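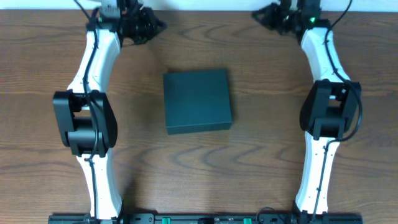
A green box on a wooden table.

Clirkbridge Benefits Advice Service
Progress report to the Torden Fund
Project: Help with long-term care applications
Period covered: second quarter, to the end of October

Prepared by Tibor Hegedűs, Program Manager

1. Summary

The project helps older residents and their families apply for public assistance with nursing home and in-home care costs. During the quarter the service opened 561 new cases, bringing the total since the grant began to 1,053. The target for the full grant term is 3,000. Intake is behind the original schedule, and the steps taken to correct this are set out in section 4.

2. Casework

Most clients came to us after a hospital discharge, when a care decision had already been made and the application had not. Staff helped them gather bank statements, pension letters, insurance policies and property records, and checked each application before it was filed.

Requests for missing documents remain the main cause of delay. Closed bank accounts are a particular difficulty, as branches that have merged are slow to produce older statements. Staff now ask for account history at the first meeting, and a revised checklist is mailed to the family beforehand.

Questions about gifts and transfers to relatives took up more time than planned. Where a transfer could lead to a penalty period, the client was referred to an attorney. The service does not give legal advice on trusts or transfers, and the intake form has been reworded to say so in plain terms.

Spousal cases were assigned to the two senior caseworkers. These files call for a separate review of the income and savings that the spouse at home may keep, and they stay open longer than single-applicant files.

3. Staffing and outreach

The vacant caseworker post was filled in the first month of the quarter. The new caseworker has completed supervised practice and now carries a full caseload.

The Zundov office moved from walk-in service to appointments, with Tuesday kept open for urgent discharges. Evening information sessions were held at the Amano Senior Center. Attendance was steady, and adult children made up a larger share of the audience than in the first quarter.

4. Matters for the Fund's attention

Intake from the rural part of the service area is low. We propose to move 5 percent of the printing budget to travel so that caseworkers can hold appointments outside Zundov. No increase in the total award is requested. Written approval is needed before the change can take effect.

The case management software does not yet record the date of the agency's decision. Approval times are therefore not included in this report. The supplier has agreed to add the field, and figures will be supplied once the data can be checked.

5. Next quarter

Annual renewals for clients approved last year will begin. A reminder letter has been drafted and is with the Fund's program officer for comment.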